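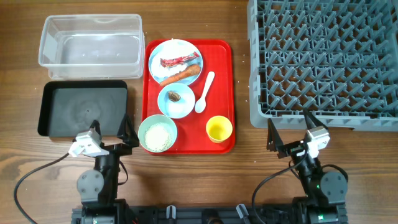 Fig. 1. Red tray with plate, bowls, cup and spoon; dish rack at right.

Search this site Go
Home Units Handouts Reading List Contact
Posted March 12, 2019 by Güven Öztürkmen

Ridumstead Home Skills, Handout 16: Clearing a Tray

Welcome back, everybody! Last time we set the table, and now we come to the part most of us put off — clearing up afterward. Before you lift a thing, take a good look at the tray and decide where each item is going. Food comes first. A carrot can go into a lidless box for the time being, and so can anything else that's dry and whole.
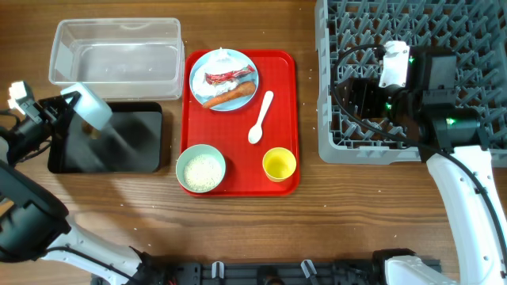
Fig. 2. Rice in its bowl, stray white specks on the wood, and a napkin and wrapper on the plate.

Gather up the paper next, then the rice. Hold the bowl level with your hand underneath, please, and go slowly (I still find grains under my own toaster from December).

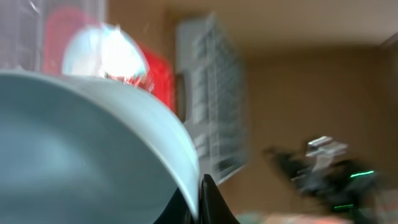

Fig. 3. Curved rim, close up, with clear plastic and red behind it.

Bowls like to be held from the side, near the rim. Plates go in the rack standing up, cups upside down. Wipe the tray last of all, and bring your notes for page 2 next time.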